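Startseite | Wohnen | Deko | Tests | Kontakt

Übertopf Garau von Reneo im Test

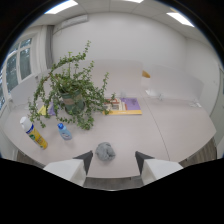
Der dunkelgrüne Topf mit seinem Band auf meinem Basteltisch, daneben Buch und Fläschchen.

Ich wollte ja nur was Schlichtes für meine wuchernde Grünpflanze, und jetzt bin ich ganz verliebt! Das Dunkelgrün passt super zu den kleinen runden Blättern, und das sandfarbene Band in der Mitte (sieht ein bisschen nach Jute aus) macht ihn richtig gemütlich. 19 Euro fand ich erst happig, aber nach 2 Monaten steht er noch wie am ersten Tag. Minuspunkt: Beim Gießen muss man aufs Band aufpassen, da gibt's schnell Flecken – ich leg mir immer einen Lappen hin. Würde ihn trotzdem wieder kaufen!

Blažena Kuruc, 15. Juni 2023

17 Kommentare | 2.747 Mal geteilt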